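## 4.3 Tuning the grasp detector

Do this after hand-eye calibration (4.2) and before you record any pick routines. You need operator rights in Prilura. The arm can stay in hold for steps 1 to 5.

1. Open **Perception > Grasp** and load the profile `bench_default`.
2. Save a copy under a new name. Bestgate updates overwrite `bench_default`, and your changes go with it.
3. Set **Max candidates** to 30. Higher values slow the planner on the small controller.
4. Set **Finger clearance** to match the fingers fitted. The value is measured per side, in millimeters.
5. Press **Capture**. The detector draws its candidates over the wrist camera view, with the highest score on top.

**Note:** If no candidates appear, check the exposure before you touch the score threshold. An overexposed work surface gives the same empty result as a threshold set too high.

### Shadows

The segmenter can mistake a hard shadow for the edge of a part. When this happens the mask grows out to one side and the grasp center moves with it. To correct it:

1. Turn on **Depth check**. Mask areas with no height above the surface are dropped.
2. Capture again and compare the two masks in the side panel.
3. If the mask still runs over, lower **Edge gain** one step at a time. Stop when the outline of the part starts to break up.

**Caution:** Do not turn on **Depth check** for parts thinner than the depth noise of your camera. They will be dropped along with the shadows.

### Round and hollow parts

Rings, rolls and short tubes need **Hollow part** switched on. With it off, the detector may place the grasp center in the hole and report the height of the table.

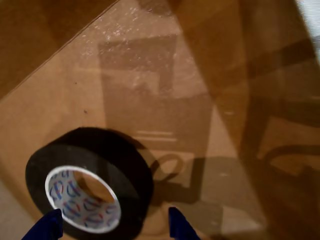 With the option on, the planner offers two grasp types. *Outer* closes the fingers across the full width of the part. *Wall* puts one finger inside the hole and one outside. Choose *Outer* unless the part is wider than the gripper opening.

Run the approach at reduced speed the first time, with one hand on the stop button. If the planner returns error 298, the approach path crosses the surface plane. Raise **Approach height** and plan again.

When you are satisfied, press **Save** and write the profile name on the cell sheet. Go on to 4.4, Recording a pick routine.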